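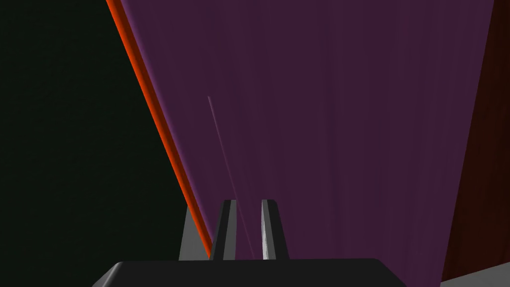 Dostitz Color Name Survey, release 4

Contents

The Dostitz survey records the words people use for colors shown on a screen. Each row pairs one color value with one typed answer. The release holds answers to 546 colors from 104 respondents. Not every respondent saw every color, so the table is sparse.

Release date: 27 November 2019

Files

colors.csv lists the colors, one per row, with an integer key and three channel values in sRGB, 8 bits per channel.
answers.csv lists the typed answers. Columns: respondent key, color key, raw answer, cleaned answer, response time in milliseconds.
respondents.csv gives age band, first language and self-reported color vision. Free-text comments were removed before release.
merge_rules.txt holds the spelling rules applied to the cleaned column.

All files are UTF-8 with Unix line endings. The separator is a comma. Fields containing a comma are quoted. Empty answers are stored as empty strings, and the word "none" is a real answer wherever it appears.

Collection

Colors were shown one at a time as a filled square on a neutral gray background. Respondents typed a name and pressed Enter. No list of suggested names was offered. The order was shuffled for each respondent. A color could be skipped, but a skipped color was not shown again.

Respondents used their own displays. Brightness, white point and room lighting were not controlled. The values in colors.csv are the values sent to the display and should not be treated as measurements of what was seen.

Cleaning

The cleaned column was produced by the Pesonen script in three passes:

1. Lowercase, trim, collapse repeated spaces.
2. Apply merge_rules.txt (for example, "grey" to "gray", "redish" to "reddish").
3. Join hyphenated compounds with a space, so that "orange-red" becomes "orange red".

Word order is kept. "Orange red" and "red orange" are separate names, and respondents who used both did not use them for the same colors. Modifiers such as "dusty", "muted" and "pale" are also kept. Users who need basic terms only should take the last word of the cleaned answer and check the result by hand, as "sea green" and "green sea" both occur.

Known problems

Violet and purple overlap heavily. Some respondents used only one of the two words throughout.
Response times above 60 seconds usually mean the respondent left the page. They have not been removed.
Release 3 had a shifted key column in answers.csv. Results computed from it should be rerun.
Dark colors are under-represented. The Jukus sampler drew evenly from sRGB values, and few of its draws fell near black.

Planned changes

A corrected sampler is scheduled for December. Color keys will not be reused. The Cultden loader reads releases 3 and 4 and will need an update for the next one, when response time moves to its own file.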